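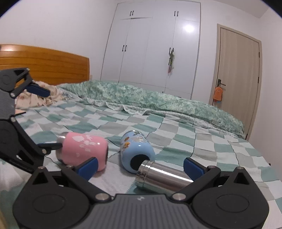 Right gripper view, bottle-and-cap task, bedroom set.

Lollomcombe bottle set

Demonstrations of handling drinks bottles and their metal cups or lids on a bed, recorded with two hand-held grippers, one in each hand. No robot was used for recording. The set is meant for training two-arm policies on soft, uneven surfaces.

Contents
71 episodes in total. 61 are marked good and 2 are marked unsure. The rest are kept in the folder called rejects, mostly for lost tracking.

Layout
Each episode has its own folder with left and right video, gripper opening width and hand pose. Times are in seconds from the start of the episode. Left and right are the operator's left and right.

Known problems
Steel parts reflect the room, so colour masks on them are poor.
The wide lens bends straight lines near the corners. Videos are not corrected. Use the calibration file in the top folder.
The other gripper often comes into view. We have not masked it.
Pose drifts in a few of the longer episodes recorded on the Saturday.

People
Recording: Sumeya Chala and Tshepo Ngcobo
Checking and labels: Lizelle Rampersad

Please report bad episodes to Lizelle with the folder name and the time in the video.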